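Okidus Reading Series Manager
Section 6. Setting up a public poetry reading

Before you start, have the signed reader list and the hall contract at hand. Reader names must be typed as they are to appear in the printed program.

1. Open Events and select New Reading. Enter the title, the hall, and the start time.

2. Set Seats on Sale. The default is 300. If the hall has 323 seats and the front rows are held for readers and guests, enter only the number open to the public.

Note: Held seats do not appear on the public page. To release them later, see step 8.

3. Under Readers, add one line for each person on stage. A single event accepts up to 18 readers. The host is entered in the Host field and does not use a line.

4. For each reader, select Add Poem and enter title, poet, translator (if any), and rights holder. Poems by the reader are marked Own Work.

5. Paste the text of each poem into the Text box. The limit is 4000 characters, counting spaces and line breaks. Longer poems must be split into parts and linked with Join Parts.

Caution: Pasting from a word processor may remove indents and stanza breaks. Compare each poem with the source before you save. Changes made after Lock Program do not reach the stage copy.

6. Set the running order. Drag readers up or down, or type a position in the left column. Intermission is entered as a line of its own.

7. Select Lock Program, then Print Stage Copy. The stage copy prints one poem per sheet, with the reader's name at the top right.

8. To release held seats, open Seats, select the rows, and choose Move to Public. This cannot be undone once a ticket in the row has been sold.

Last revised 4/23/25.

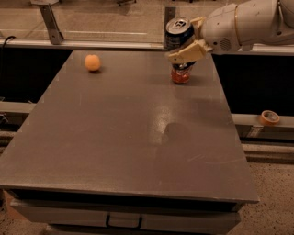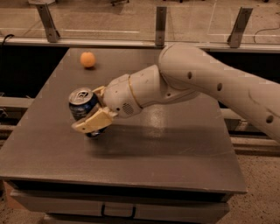 Comments on this section

Abla Haddadin
Step 5 should mention that Join Parts puts a page break between the parts on the stage copy. We had a long poem in two parts in October and the reader stopped at the foot of the first sheet. Setting Break to None under Print Options fixed it, but the option only shows up before the program is locked.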